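Recording pick-and-place demos in simulation

Start with the scene file, not the controller. Set the arm to its home pose, open the gripper and load one target and one container. Randomize the target's position and rotation on every reset. We keep the container fixed for the first 200 episodes and then let it move too.

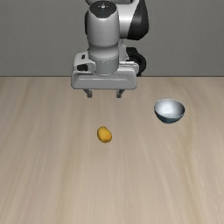 Most bad demos come from the approach. New operators drive straight down at an angle and clip the target with a finger. Move sideways first, at travel height, then line up and lower. With the bowl off to the right of the yellow piece, as in this reset, plan the carry before you grasp so the wrist doesn't have to turn twice. Press record before the first move and don't pause in the middle.

Switch to the wrist view once you are over the table. Use it to check rotation: the long axis of the target should run between the fingers, so that they close on its narrow sides.

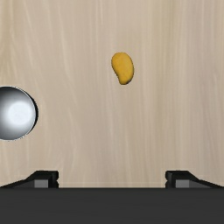 Wrist view, fingers open, target still ahead of the gripper.

If the target drifts to one side of the gap, correct it now. A small correction in the recording is fine, and Idrisa Mosoti, who trains our operators, likes to see some. A policy that has only seen perfect approaches has nothing to copy when it is slightly off.

Stop lowering when the target is between the fingers, wait 2 seconds, then close. Lift straight up, carry, release, return home and stop recording. Delete any episode where the target was pushed instead of gripped. Save both camera streams under the same episode number, or the Jisitz loader will skip them.

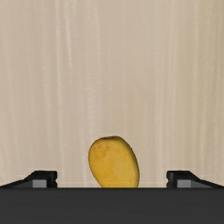
Dobson, 30 Dec 2019

Update: the current set has 812 episodes after cleanup. Emiliano Ayala has moved the export script into the Prernent folder, so change your path before the next upload.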